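Extended warranty on a used Breltholm, worth it?

Started by kbashir_80, Jan 18, 2025
402 views

kbashir_80
Picking up a used Breltholm estate from the Okoro dealership next week. The maker's warranty ran out in September and they want to sell me 20 months of cover through Rernatard. It covers the gearbox and engine, but the wording on electrics is vague. Has anyone claimed on one of these?

dieselpete
I claimed once, for an alternator. They paid for the part and most of the labour, but the garage had to ring them before touching anything. If you authorise the work yourself first they won't pay.

Marrow_Lane
I'd leave it. Put the same money in a savings account each month. Most of what goes wrong on these cars is bushes, brakes and exhausts, and those all count as wear and tear.

dieselpete
Fine if the gearbox lasts. If it goes in month two you've got very little saved up.

Marrow_Lane
A gearbox going in month two should be the dealer's problem anyway. Check your rights on a used car bought from a trader before paying extra for the same thing.

kbashir_80
Good point about the dealer. I asked for the full terms and they've sent me a leaflet, no booklet yet.

oyewole_c
Don't sign on a leaflet. Get the booklet and look for three things: the claim limit per repair, the hourly labour rate they'll pay, and whether you must service it at Okoro. My labour rate was capped well under what my local garage charges and I paid the difference.

kbashir_80
Thanks all. I'll ask for the booklet and hold off until I've read it. The car is still going ahead.

2 shares
3 comments

Zilby: Cancelled mine inside the cooling-off period and got everything back. Took one phone call.

Kelechi Bashir: Booklet came. Servicing can be done anywhere VAT registered, but you have to keep the invoices.

Chidubem Oyewole: Keep the old ones from the previous owner as well. They asked me for those. 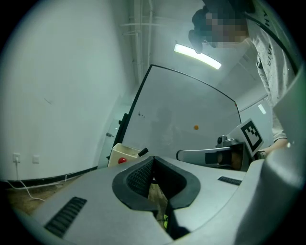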